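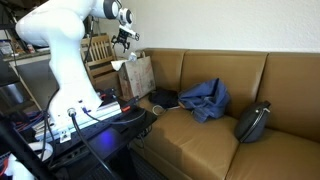

The following remarks concern the management of a sofa. The sitting room of this household, in Dukerport, contains one leather sofa in a shade of tan that the retailer, Hopkin, listed as "saddle." It was purchased in February for the sum of 159 dollars, delivery included, as a floor model. It was intended for sitting.

In practice it has become the place where clothing waits. Jackets are set down on it in the evening, and bags arrive beside them. The author has therefore adopted a written procedure, which is reproduced below for readers who have requested it.

1. Collect. All loose clothing is to be brought together in one spot before any of it is sorted. Paper bags from the grocery store are kept for this purpose and may be used until the handles fail.

2. Box. Soft items that need no hanging are placed in a cardboard carton. Navy and white may share a carton at this stage, but cords should be looked for in the folds and taken out before laundering.
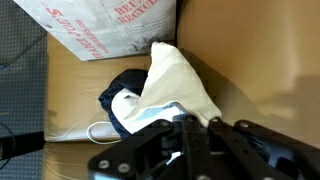 3. Empty the bags. Each shopping bag is to be emptied fully - cloth and tissue included - and folded flat. Denim is left until last, as it takes the most room on the shelf.

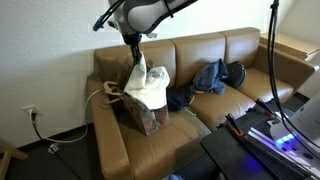

The left seat, with the paper bag; denim and navy farther along.

4. Wipe down. Leather is wiped with a barely damp cloth, working from the back cushions toward the seats. The Ovaler storage bench, priced at 199 dollars, was considered as a permanent home for the bags. It was judged too deep for the wall in question, and the matter has been deferred.
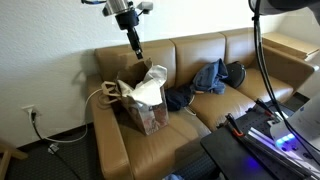
Until it is taken up again, the household will continue with hooks by the door. There are 2 at present, and both are generally full by six in the evening. A Bolidstead rail has been measured for the same wall and would fit beside the light switch. Comments from owners of that rail are welcome, particularly as to whether it holds a wet winter coat.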